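Campus & Learning Spaces | Studio News

The Coninia library building opens its doors again this June, and we could not be happier with how it came out! Those of you who walked through with us last fall will remember the old ground floor: low ceilings, a reception desk the size of a bus, and a long corridor that ended at a locked fire door. The corridor is gone. In its place is one long room that runs from the street side straight through to the courtyard, with daylight at both ends.

Our team has been on this one for 20 months, first with the survey and then on site with the builders from Skoston. The whole renovation covers 2,826 square meters over three levels. Most of that was stripped back to the concrete, which turned out to be in far better shape than the 1970s drawings led us to expect (the drawings also left out a stair, but that's a longer story). We kept the columns bare. They have the marks of the original formwork boards on them, and in the late afternoon they look wonderful. 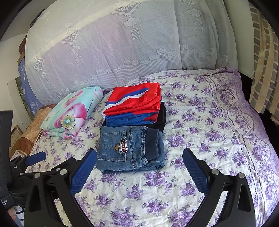
Upstairs is where the students will spend their time, and we gave them as much choice as the floor plate would allow. There are 60 single desks along the north windows, two group rooms with doors that really do close, and a wide stepped seating area over the old book store. The stepped area was the hardest piece to get right. We built a full-size mock-up out of scrap lumber in the Rautiainen workshop and kept lowering the steps until people stopped perching and started leaning back. We ended up quite a bit lower than the first sketch!

Acoustics took a lot of our spring. The new ceiling panels are wool felt, in a gray-green that we argued over for weeks, and they hang at different heights so the ductwork can pass between them. Stand under them and clap and you get almost nothing back. The café on the courtyard side is louder on purpose, with a tile floor and big folding doors.

The open house is Thu 21 June, from noon until early evening, and the model will be on display in the entrance hall along with the material samples. Come by and try the steps. Next up for us is the Brenmont science wing, where the scaffolding is already up on the east side and the window mock-up is due any day now. We'll have more on that in the next issue.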